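Unit 7: Time-Based Sculpture and the Problem of the Fixed Work
Course handout, revised July 2021

12 shares
3 comments

1. Terms

A time-based work has duration as one of its dimensions. It may use film, video, sound, software or live action. For this unit the term also covers sculpture whose parts change position during an exhibition.

A score is the set of written instructions from which a work can be shown again. A score may fix the order of events, the length, both, or neither.

2. Case: Severin Thaler, Ferneck

Ferneck was first shown at the Tanel gallery in February. It consists of a projected film loop and a floor piece rearranged between screenings. The loop runs 3526 frames. The score fixes the length of the loop but leaves the arrangement of the floor piece open. 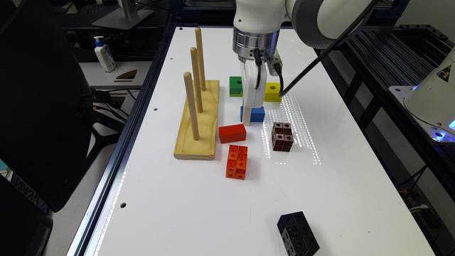
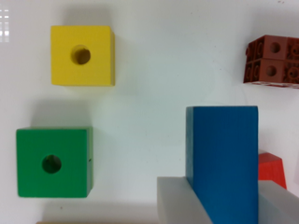
Photos: Pfister Archive

Two readings are common. In the first, the film is the work and the floor piece is its setting. In the second, the score is the work, and each showing is one version of it. The second reading handles loans and restaging better, but it gives little help with a damaged original part.

3. Documentation

A record of a showing should state the version of the score, the room dimensions, the playback equipment and the person responsible for the installation. Still photographs record placement at one moment and do not record duration. See the Avier guidelines, section 3, for the standard form.

4. Reading for next session

Thaler, "Notes on the Open Score." Bring a one-page summary. Mark any passage where "version" and "copy" are used for the same thing.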